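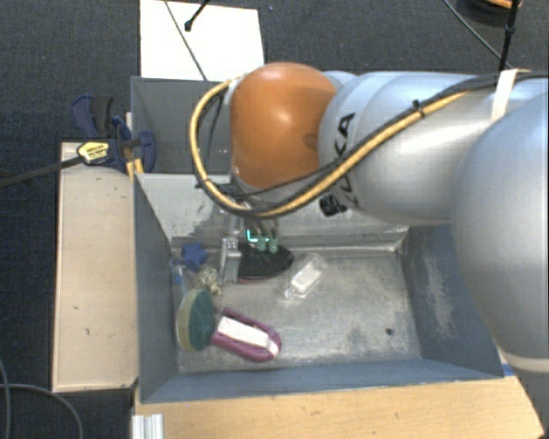
The Saston Archive of Broadcast Comedy opens its reading room for the study of situation comedy on Wed 10 May. The first display concerns color on the small screen, from painted kitchen walls to sofas. Visitors will meet a good deal of burnt orange, close to the glossy rounded cover shown with this post, and a good deal of silver-grey beside it.

The display draws on the Hsieh gift, which came to the archive last November. It contains 2,479 items: scripts, floor plans, paint cards, call sheets and letters from viewers. The letters have not been open to the public before.

Admission is free. The reading room seats 70. Places for the opening day may be reserved through the archive's front desk, by telephone or in person. Reservations are held until 15 minutes after the chosen time.

At noon our curator of television, Uchenna Idahosa, will give a short talk on the living room set and how it trained audiences to know where a joke would come from. The talk will be repeated at four o'clock for those who work during the day.

From the talk notes: "A family comedy had a door, a staircase and a couch. Viewers learned that room as well as their own. When the couch was replaced, they wrote to us, and some of them were angry."

Those letters form the largest part of the display. One viewer asks where a lamp may be bought. Another objects to a change of wallpaper between two seasons and encloses a sketch of the room as it was. Names and home addresses have been covered on all letters.

Readers have asked whether the full run of Pritier scripts will be available. The first two seasons may be consulted now. The third is being repaired, as the paper is weak at the folds, and will be added to the catalog when the work is finished.

The archive's podcast returns the same week. Yaqin Bai will host. The first episode deals with the laugh track: who recorded it, who paid for it, and why several writers in the Hsieh papers asked to have it removed from their shows.

Later episodes will take up the holiday special, the clip show and the final episode. Each runs to up to 100 minutes. We are aware that this is longer than before. A shorter cut will be posted for listeners who prefer it.

Transcripts will be posted with every episode. Corrections are welcome and should give the episode title and the time of the passage in question.

Researchers who wish to quote from unpublished scripts must apply in writing. The archive holds the paper but in most cases does not hold the rights. Staff can supply the name of the rights holder where it is known.

A printed guide to the display has been made in an edition of 300 and will be sold at the front desk. The text will also be placed on the archive's website without charge.

Photography is permitted in the display area without flash. It is not permitted at the reading tables. Bags and coats are to be left in the lockers by the entrance, and pencils are provided.

Questions about access, group visits or the loan of items should be sent to the front desk. Replies to this thread are read on working days.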